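An Afternoon with the Drestau Cell

I had been promising myself a trip out to the Flonix open house for two years running, and both times something came up, so when September rolled around again I put it on the kitchen calendar in red ink and told everybody in the house I was not to be asked for anything. The drive took longer than I had hoped (there is a detour by the feed store that I would not wish on anyone), but I pulled in with time for a cup of coffee before the first tour went back.

Flonix does a bit of everything, but what I had come to see was the Drestau cell, a single arm with a two-finger gripper that loads and unloads trays for the Jelirlow line. We were a group of 7, most of us from small shops, and the technician who took us around was very patient with our questions, including mine, which were many.

What I liked best is that the tour didn't start at the machine. It started at a desk, with the simulated version of the cell up on a big monitor. Every change to the setup gets tried there first. They keep a view from just behind the gripper, looking out past the fingers, and they run the arm through its moves from that view until they are happy with the clearances. Our guide told us the model had been rebuilt twice, the second time from careful measurements taken with a tape and a level over a long weekend, and that the first one had been "close enough to be trouble." I wrote that down, having a few things at home that fit the description. 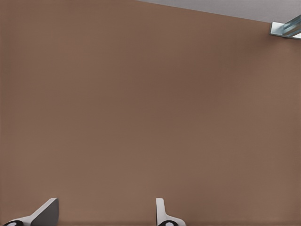
The setting up itself goes in a fixed order. First the arm is sent to its home position and the mounting bolts are checked. Then the fingers are opened all the way and closed on a gauge block, and the reading is compared with the one in the logbook. If the two disagree, the fingers come off and the seats get wiped down before anybody touches a number in the software. After that they teach the pickup point, the drop point and a couple of safe points in between, and run the whole path at a crawl with a hand near the stop button. Only then does a tray go in.

Somebody in our group asked how long all this takes, and the answer was most of a morning if things go well. The technician added that the hard days are the ones when the home position has drifted a hair and every taught point is off by the same small amount. They used to re-teach every point when that happened! Now they correct the base position once and check it against the model, and they are usually done before lunch.

The upkeep was more ordinary than I expected, and I mean that kindly. The cell gets a wipe-down and a look at the cables each shift. The finger pads are swapped every 80 hours of running whether they look tired or not, and the old ones go in a coffee can that was nearly full when I peeked into it. The grease comes from a supplier called Somboon, and the floor crew swears by it — though one fellow on the tour swore just as hard by another brand, and the two sides had a friendly go at it beside the tool cart.

We also got to see a small repair. The cell had stopped that morning with fault 536, which on their list means the gripper hasn't reported that it is open. The technician pulled the cover off the wrist, showed us a connector that had worked itself partway out, pushed it home and added a little clip to hold it. Then came the gauge block again, and the slow run again, with all of us standing behind the yellow line as quiet as a church. It ran clean and we clapped, which I think embarrassed everyone a little.

If you go, wear comfortable shoes and ask to see the logbook. It goes back to the first day the cell ran, and the handwriting changes as you turn the pages. Lunch was sandwiches and a very good potato salad, and there is parking around back once the front lot fills up.

Contact the author | All rights reserved | Back to top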